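Notebook, sim bench. June, Monday, started 9:40

Coffee first, then the rules. I spent last week complaining that our simulated runs have no written rules and was rewarded, as one is, with the job of writing them. Salamatu Korletey wants a draft she can argue with by Thursday. She will argue with it regardless, so I am keeping it short.

Background for whoever inherits this page. The physical cell has a safety binder, a lockout tag, a sign-in sheet and a laminated card about closed shoes. The simulated cell has a folder called "final_new." People who would never dream of moving a fixture in the real cell without writing it down will happily shove a table across a simulated room, save over the original and go to lunch. Two weeks later somebody compares results and we all stand at the whiteboard accusing the gripper.

The Winumow runs are what started it. We had 616 episodes marked good. Then it came out that a chunk of them used a different friction value from the rest, and the only record of the change was a chat message that said "ok should be better now." Better than what is lost to history. I put the lot in quarantine and nobody has spoken warmly to me since.

10:30. Draft of the rules so far. Wording is mine, blame likewise.

Rule 1. Every scene gets a version, and the version goes up when anything in it moves. Lights count. Walls count. "I only nudged it" counts double.

Rule 2. Random seed goes in the log before the run starts. Seeds recovered afterward from memory are fiction and should be shelved accordingly.

Rule 3. Save a view of the scene with each version, from the camera the policy will use. Pretty orbit views are for the Clalorwood people, who like them, and can go in the slide folder.

Rule 4. Low light is a test condition and gets its own tag. I found dim episodes mixed in with normal ones under the same name. If the success rate drops I would like to know whether the policy got worse or the sun went down.

Salamatu read over my shoulder at this point and asked what I meant by low light. Fair question. I said "dark." She said that was not a standard. We settled on writing down the actual light intensity from the scene file, plus the noise setting, and letting the tag follow from those two numbers. She also wants a check that a person can still find the things on the table in the saved view. If a person has to squint, it goes in the log that a person had to squint.

Tried it on a dim view with the grain on. The large dark panel on the left is easy, being enormous. The little tan box next to it I got at once. The blue cable I found on the second pass, and the small dark lump at the end of it I have logged as "connector?" with the question mark left in. The block on the right with the bent gray arm reads well enough against the wall, less so near the tabletop, where dark sits on dark.
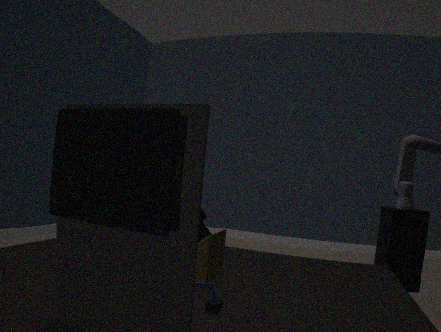 11:50. Rules, second half

Rule 5. Names describe the thing. "Box" is acceptable. "Box_2_REAL" is a cry for help.

Rule 6. Collision shapes get checked whenever a visual mesh is swapped. Looking solid and being solid are separate settings, as the Lellell import taught us when the arm went politely through a shelf and scored a success.

Rule 7. Cables are listed, with a note saying whether they are simulated or decoration. A decorative cable can't snag, and a policy trained around one will be very brave on the real bench.

Rule 8. The operator stop gets wired up in simulation too. I expect grumbling. My argument is that the stop is a habit more than a button, and if you practice 1,000 runs without reaching for it, you'll be slow on the one that matters. Salamatu's counterargument was a look. The rule stays for now.

Rule 9. A second person signs off before any policy moves from sim to the physical cell. The second person must have opened the scene. Saying "looks fine" from across the room is not opening the scene.

2:15. Ran the draft against the old Vaněk scenes to see how we would have done. Of 13 scenes, four pass. The others mostly fail on Rule 1, and a couple fail on everything, including a naming scheme I recognize as my own from the spring. Noted without further comment.

To do:
- Write the script that refuses to start a run with no seed. Make the error message civil.
- Ask whether the quarantined Winumow episodes can be sorted by friction value or just have to be redone.
- Change "should" to "must" in Rules 2 and 9. Leave it elsewhere until people stop being angry.
- Rename "final_new." Current suggestion from the floor is "final_new_2." Request denied.

4:05. Salamatu's comments are back, three days early. Rule 5 accepted, Rule 8 circled twice in pen. Meeting tomorrow morning, bring the printout.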